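Fluriddale Hall Users' Group
Minutes of the June meeting
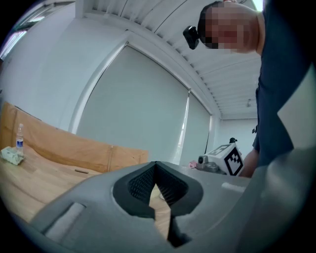
1. Last minutes
Agreed, with one change. The word "urgent" to come out of the item on the side door, as it has been on the list for two years.

2. Tables
The wooden table was discussed again. Sangkhawat have quoted for sanding and oiling and say the finish will stand up to "all normal activity". Members asked what counts as normal and the quote does not say. One member thought the top was fine as it is and that small parts left lying on it do more harm than people leaning over it. Another said the last oiling was supposed to see us through and plainly hadn't.
Agreed: no order until Sangkhawat put in writing what they will come back and fix for nothing.

3. Working space
Request from the daytime users for more elbow room at the table when more than one person is working. Moving the cupboard would give 30 cm. It was doubted that 30 cm would change anything, and the cupboard would then block a socket. Try it for a month and see. Whoever moves it is to empty it first.

4. Small items left behind
The tin for odds and ends is full again. The proposal for labelled trays from Liltix was heard for the third time. The meeting was not convinced that people who ignore one tin will take notice of several trays. Not agreed. Tin to be emptied at the end of the month and anything unclaimed thrown out.

5. Money
3,000 in the repairs fund. Trarkimach have offered a "free" survey of the floor. Several members wished to know what it would cost afterwards. Reply to be sent asking for their full price list before anyone visits.

6. Any other business
The kettle lead is missing. The side door still sticks.

Meeting closed at 8.40 pm.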